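Table plugin: hide the search box on one table only?

tallgrass_pete
I run a small site for an equipment rental shop in Brornilville. We have a price table with 186 rows and a second one with 6 rows that just lists delivery zones. The search box makes sense on the first one. On the second it looks silly. I turned it off in the Talebi Tables settings and it vanished from both. Is there a way to do it per table without buying the pro version?

mossyoak
Yes. Open the table itself, go to the Display tab, scroll down to Overrides. Set "Search box" to Off there and turn the global one back on.

tallgrass_pete
I don't have an Overrides section. Display tab ends at "Rows per page" for me.

mossyoak
Which version are you on? It was added in the February update.

tallgrass_pete
Older than that. I've been putting off the update since the last one broke my column widths.

kettle_row
You can do it with CSS and leave the plugin alone. Each table gets its own ID, so hide the search wrapper for that one ID. Two lines in the theme's custom CSS box.

dunmore22
I wouldn't. Hiding it with CSS still loads the search script and the index for a table that doesn't need it. Update the plugin and use the real setting.

kettle_row
For 6 rows? The index is tiny. Nobody is going to notice.

dunmore22
It adds up when people do it on every table. I took over a site in Drulmont with 15 tables and every one had something hidden by CSS. Took me a whole evening to work out what was switched on.

tallgrass_pete
Tried the CSS and the box is gone, but now there's a blank gap over the table. The page is the water cooler one, with the zones table right under the photos:

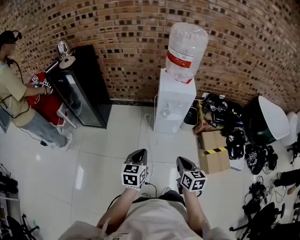
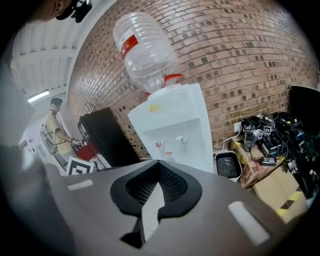
The gap is the same height the search box was. I tried setting the margin to 0 on the table and nothing changed.

kettle_row
You probably used visibility: hidden. That keeps the space. Use display: none on the wrapper, and make sure it's the wrapper and not just the input field.

tallgrass_pete
I did use visibility. Changed it and the gap closed up. Thanks.

mossyoak
I'd still update at some point. Make a copy of the site first and try it there. The column width bug was fixed for me, but I use the Civavville theme so yours may be different.

dunmore22
Same advice. And leave a comment in the CSS saying what it hides, so the next person can find it.

kettle_row
Agree on the comment. Don't agree that it needs an update just for this.

tallgrass_pete
Comment added. I'll set up a copy and try the update once the spring price changes are in. One more thing — does the per-table setting also cover the "Showing 1 to 6" line at the bottom?

mossyoak
Yes, it's a separate switch in the same section. It's called "Table info".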